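Gindelar Interior Wall Paint, Matte

Gindelar is a water-based matte paint for kitchens, hallways and living rooms. It is made by Gruma and sold in 90 colors. The finish has very little shine and can be wiped with a damp cloth once it has cured.

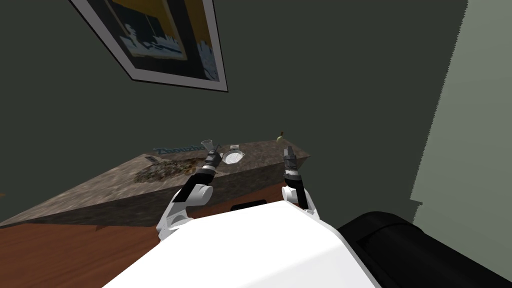

One gallon covers 490 square feet in a single coat on smooth, primed drywall. Bare plaster and textured walls take more. Most colors need two coats. If you are going from a dark wall to a pale one, use Tedstead primer first.

Drying time
Touch dry in 90 minutes. Wait overnight before the second coat if the room is colder than 60 degrees. Full cure takes two weeks, and the wall should not be washed before then.

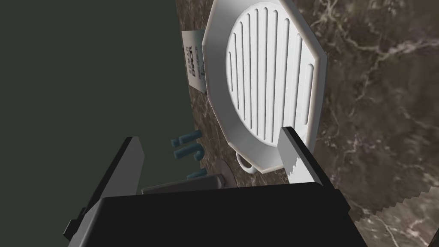
Stir well before use and again halfway through the can. Do not thin for brush or roller. For spraying, add a little clean water and test on cardboard. Brushes wash out with soap and warm water.

Sizes
Quart, gallon, 5 gallon
Sample pot (80 ml), not for finished work

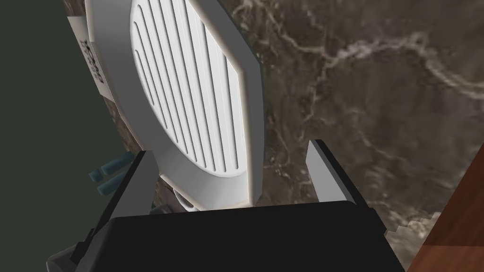 Ordering and returns
Stock colors ship in two working days. Mixed colors are made to order and can't be returned. Order all the paint for one room together so the cans come from the same batch. Unopened stock colors can be sent back with the receipt. 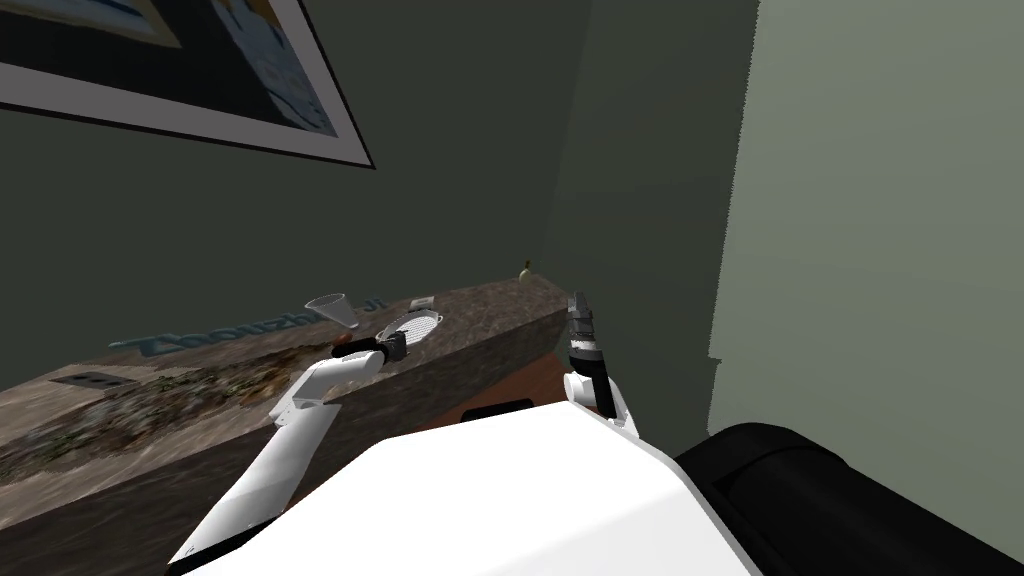

Dark green wall with a lighter green beside it.

Questions about color matching go to Kobe De Smet at the Chan Street counter.

Page updated 9/19/23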